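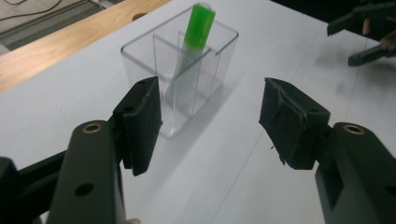
Sikside Studio: call for participants, desk tidying sessions

We are looking for people who like to put things in their place, and also for people who do not like it at all and do it only when a guest is coming. Both are welcome.

Sikside is a small studio for office and home storage. Since the spring we work on a new family of clear organizers for pens, markers and small desk tools. The working name of the family is Delaunay. Before we decide the final sizes, we want to see how different people really use such boxes on a normal white table, with normal markers, in their own manner and at their own speed.

What you will do

One session takes 90 minutes, with a pause in the middle. You will sit or stand at a table, as you prefer. On the table there will be one or more clear boxes with dividers inside, and we will give you markers and other small things from a desk. We will ask you to put them in the boxes, take them out, change them from one compartment to another, and bring the table to a state that you would call tidy. We do not say what tidy means. It is the thing we want to learn from you.

In the second part we move to the floor. Many people sort their things on the floor when they move to another home or empty a drawer, and we think that storage makers forget this. You will have a free area of floor and you can spread the things as you wish, make groups, and then pack them. If it is difficult for you to kneel or to sit low, please write it in your message. Then you will do both parts at the table, and the payment stays the same.

At the end there is a short talk with one of us. We will ask such questions as: Did you look through the wall of the box to find something, or did you look from the top? Would you like the divider in another place? Do you keep markers with the cap up or with the cap down, and did somebody teach you this? There are no wrong answers, and we are not offended if you say that the box is bad. In the last round one participant told us she would use it only for toothbrushes, and we wrote it down with all the other comments.

Who can take part

You must be 18 years or older. You should be able to understand simple spoken instructions in English. We do not need perfect English, ours is also not perfect.

You can be right-handed or left-handed. We have too few left-handed people until now, so if you are one, please mention it.

You do not need experience in design, office work or anything similar. Teachers, students, people who work with tools, people who are at home with children, retired people: all of you have a desk or a kitchen drawer with pens in it, and this is enough.

We are sorry that we cannot accept people who work for another maker of storage or stationery products, or who live in one household with such a person.

If you participated in our earlier study with the fabric baskets (it had the name Ustex), you can apply again. If you participated already in a Delaunay session, please leave the place to another person this time.

Where and when

The sessions are in our studio in the Genus building, second floor. There is an elevator, and the door of the room is wide enough for a wheelchair. The entrance is from the yard side. Please ring the bell with our name and wait a moment, the door opens slowly.

We plan the sessions for November. On each day there is one in the morning and one in the afternoon, with starting times at 9:30 and 14:00. We accept 2 participants for each session, and every person has an own table. If you want to come together with a friend or a family member, write both names in the same message.

Payment

You receive 60 euros for the complete session. We pay by bank transfer in the week after your visit. You can also choose a gift card, but please tell us before you come. If you need to stop in the middle for any reason, you receive the full amount anyway. Travel costs are not included.

Water, coffee and tea are free. Please do not bring food to the tables.

Your data

We take pictures and video of the tables, the floor and the hands during the session. We do not need your face and we will not publish it. Before the start you will get a paper with the explanation, and you can read it without hurry. If you do not want to sign it, you can go home and there is no problem between us. Your name and bank details are kept apart from the recordings, and we delete them when the payment is finished and our bookkeeping permits it.

Please take off large rings and bracelets before the session. Long sleeves are fine if you can roll them up.

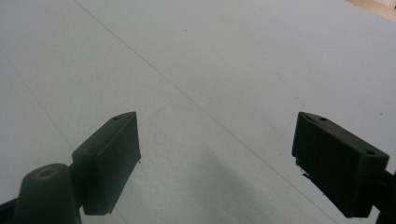

For the floor part we recommend comfortable trousers. We have cushions for the knees in two thicknesses. Shoes can stay on if they are clean, but most people take them off, so perhaps you want to bring warm socks.

How to apply

Send a short message to Caoimhe Ó Briain, who organizes the sessions. You find the contact form on the page "Take part" of our website. Please write:

your name and your age
if you use more the left or the right hand
the days in November when you cannot come
morning or afternoon
floor part yes or no
one or two sentences about where you keep your pens and markers at home

The last point is not a test. It helps us to have different kinds of people in the group. You do not need to send a photo of your desk, but some applicants do it and we look at them with pleasure.

Caoimhe answers normally in 5 days. If you did not hear from her after this time, please look in your spam folder first and then write again. When a session is full we keep a waiting list, and we call people from it also at short notice, for example on the evening before. If you can come on short notice, add this to your message together with a phone number.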